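Home Shop Notes Finishes Joinery Ask a Question Contact
Search this site Enter keyword Go

Wiping On Oil and Wax: What I Believe and What I Don't

July 20, 2024

I get more mail on finishing than on any other part of the work, and most of it starts with something the writer saw on the side of a can. So I'll go through the usual claims and say which ones I'd put money on.

"One coat is all you need." I have never seen it. I tried a one-coat oil called Drevura on a maple shelf and on a walnut offcut. The walnut looked fine from across the room. The maple looked like maple that had been rained on in patches. A second coat fixed most of it. If the label says one, buy enough for two.

"Dry in 8 hours." Dry to whom? You can set a hand on it by then, sure. Put a mug on it and you'll have a ring. Bautista Henríquez wrote to say he waits two full days between coats in August, when his garage is muggy, and I'd wait at least that long. Press your thumbnail in on the underside. If it leaves a mark, go do something else.

"Sand to 1000 for a glassy surface." On a tabletop, under oil, I stop at 220. I've done boards side by side and handed them to people who swore they could feel the difference, and they picked the wrong board as often as the right one. Finer paper can also close up end grain so it drinks less oil, and if you like the lighter color that gives you, fine. Don't do it for the shine.

Rags. Every brand wants to sell you a special cloth. Tesine has one in a foil pouch and it is, as far as I can tell, a cloth. Old cotton knit works as well as anything I've paid for. Cut off seams, hems, tags and any printing, and use the plain parts. Stiff lettering drags in the oil and leaves streaks. Wash new cotton once or twice first or you'll be picking lint out of the finish.
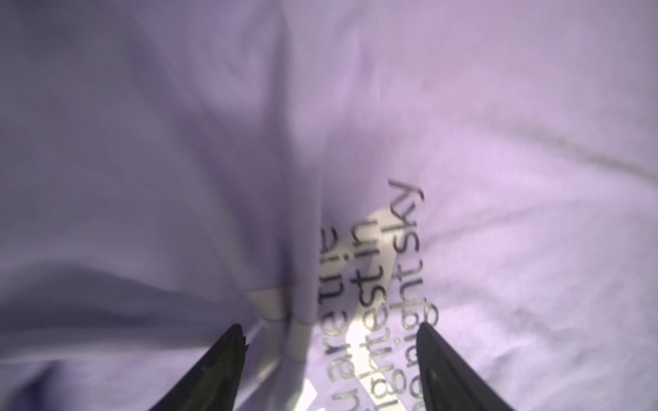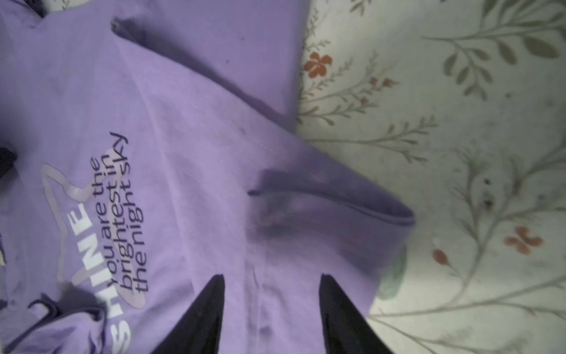
Fold the rag into a pad with no loose edges, wet it until it's damp all over, and go with the grain. Then wipe off — and I mean all of it, with a second rag, until that one comes away nearly clean. Sticky finish is almost always oil that somebody left sitting on top because they thought thicker was better.

Oily rags can heat up and catch fire by themselves. This one I do believe. Never ball them up or toss them in the trash. Spread them flat outdoors, one layer, away from the building, until they're stiff, or put them in a metal can of water with a tight lid.

Wax on top: maybe. It feels nice and gives a low shine. It does very little against water or heat, whatever the Evivus tin says about "armor." Venla Kauppinen asked if she could wax first and oil later. No. The oil won't get through, and you'll be scrubbing with mineral spirits to get back to bare wood.

Food safe? Read the maker's sheet, give it the full cure time, and be suspicious of the word "natural." Plenty of natural things will make you sick. For cutting boards I use plain mineral oil from the drugstore and put more on when the wood looks dry.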